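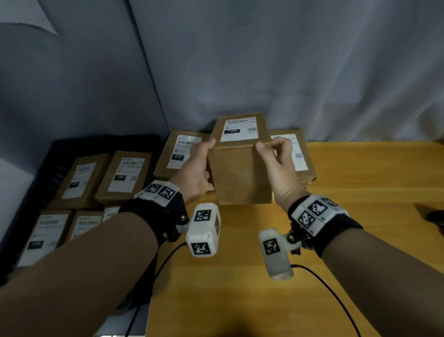 Dec 5, 2019
Parcel bench, sorting trial for the Semosmont orders

Cleared the bench first thing and brought over the cartons left from the November run. The Grovon shelf is close to full, so whatever gets sorted from now on goes to the Clomitz trolley until there's room.

Got through 66 parcels before lunch. Two had to come out of the batch, one with a split seam and one entered twice on the Ayala list. Put both on the windowsill with a sticky note. Don't put them back in with the others.

Changed the order of work a bit. Before, I was scanning everything and then reading the block number, and a few went to the wrong pile. Now it's number first, then scan, then crate. Slower for the first dozen, fine after that.

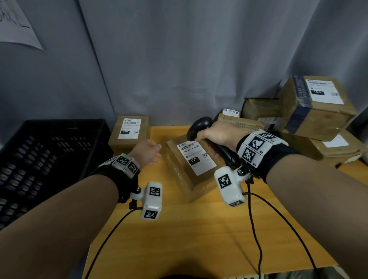
Tape is still the main nuisance at this bench. When it runs over the label the scanner sometimes wants a second go, and tilting the parcel a little helps more than moving the scanner closer. The black number block at the lower left, 150 or 010, is what we sort by, and it's big enough to read from standing height. The line of small print starts with the same number, 150-150 on one and 010-010 on another, so if the block is ever scuffed you can check it there. I'd still go by the block. The small print is hard on the eyes by mid-afternoon.

Crate notes: small boxes on their ends, labels up, two rows. Leave a finger's width at the side or you can't get the last one out without tipping the lot. Heavier ones go in the back row. Don't stack a second layer in the black crates, the lids of the lower boxes dent.

Label stock: one roll of 1,000 unopened, and 400 left on the open one by the counter on the printer. Should carry us past the next pickup. Need more clear tape, the wide kind. The narrow stuff splits when you pull it.

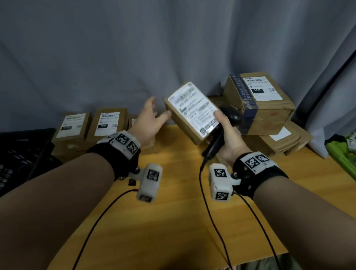
What do we do with a parcel if the barcode won't read after a few tries? Key in the small print by hand, mark it on the sheet with a K, and put it in the crate as usual. Reprint only if the small print can't be read either.

Still to do: wipe down the bench, charge the spare label printer, move the 010 lot to the trolley. The sheet from this morning is in the blue folder and hasn't been typed up yet.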